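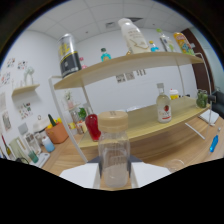 Long thread about our student project this semester. I am writing it in English because two of the teams that asked me for details don't read Turkish, so please be patient with my sentences. 1/

We are a student club, the name of our group is Grusov. The project is called Mulham. The task sounds simple: a policy must learn to take one thing from a crowded place and put it back on a shelf, in a normal room, with normal things that people have at home. 2/

We collect all demonstrations by hand with a gripper tool. No teleoperation. Last year the club tried teleoperation and each demonstration took so long that people stopped coming to the lab. With the tool in your hand you work almost at human speed. 3/

Our goal is 3000 demonstrations before the end of the course. Each person does sets of 40 and then must stop and rest the wrist. This rule came from Oğuzhan Kurtuluş, who did 100 in one afternoon and could not hold a pen the next morning. 4/

The first lesson was about bottles. I thought bottles would be the easy part, they are round and they stand up by themselves. But a transparent bottle is very hard for our model. In the early training the arm went to the cap, because the cap is the only part with a clear color, and it pushed the bottle over. 5/

So now we have a "clear things" list. Every set must include some of them: bottles, jars, cups. We also stopped washing everything perfectly between sets. In a real house a bottle has a bit of something left in it, and I want the model to see this too. 6/

Second lesson: where you hold it. In the beginning everyone had their own habit. I take a bottle in the middle, Oğuzhan takes it low, one first-year student always took it right under the cap. The policy learned an average of all of us, and the average was bad. 7/

We had a long discussion and decided: hold the body of the bottle, keep it upright, close the fingers slowly, wait a moment before you lift. The wait matters more than I expected. Without it, the segments were difficult to cut later and the lift started too early in the rollouts. 8/

Somebody asked me in a message why we use a shelf with two levels. The lower level is the interesting one. You have to come in from the front with less space above the hand, and many of our failures are there. If we had only a flat table, our success number would look much better and tell us much less. 9/

We also change the things on the shelf between sets. Tall next to small, packets next to glass. At first I drew a plan for each arrangement, very organized, very proud. After one week the plan was abandoned. Now the person who finishes a set moves things for the next person, without looking at any paper. The variety is better than in my plan. 10/

About the wide lens. Yes, it bends all the straight lines. Yes, we thought about correcting it before training. We tested both ways on a small part of the data and for us the corrected version was a little worse near the sides, so we kept the original. I don't say this is true for everyone. Our test was small. 11/

Now the part that did not go well. Our labels were a mess until 6 January 2022. Three people wrote "put back", "return" and "place on shelf" for the same action, and one person wrote it in Turkish. I spent the whole evening making one list of words. There are 8 verbs in it and you are not allowed to invent another one. 12/

If your class is starting something like this, please make the list of words on the first day. It is boring, I know. It is much more boring to do it after you already have a full disk. 13/

For the course we are paired with another team, Ernance. They do the same task with soft fingers, and at the end both teams try the other team's objects. I like this format. When you choose your own objects, you choose kindly without noticing it. 14/

They already told us they will bring a bag of rice. We have no bags in our data, only packets, and a half-full bag changes its shape each time you touch it. I am a little afraid of the rice. 15/

Where we do the demo is decided: the small hall in the Gündoğdu building, same place as the course presentations. The tables there are higher than ours, so this week we put wood blocks under one of our table's legs, I mean under all four, to practice at that height. 16/

Many people asked about cost. The tool itself is mostly printed parts and the camera was already in the club's cabinet. The expensive thing is time. If you have few people, I would make the task smaller before I would make the sets longer. Tired hands make strange demonstrations. 17/

We will share the object list, the verb list and the notes about failures. The data itself, I must ask our instructor first, so please don't write me every day about it :) 18/

Next I go back to the lower level of the shelf with the clear bottles. If anybody has experience with closing speed on thin plastic, please reply here. Ours gets squeezed a little and then slips when we open the fingers, and I still don't have a good solution. 19/19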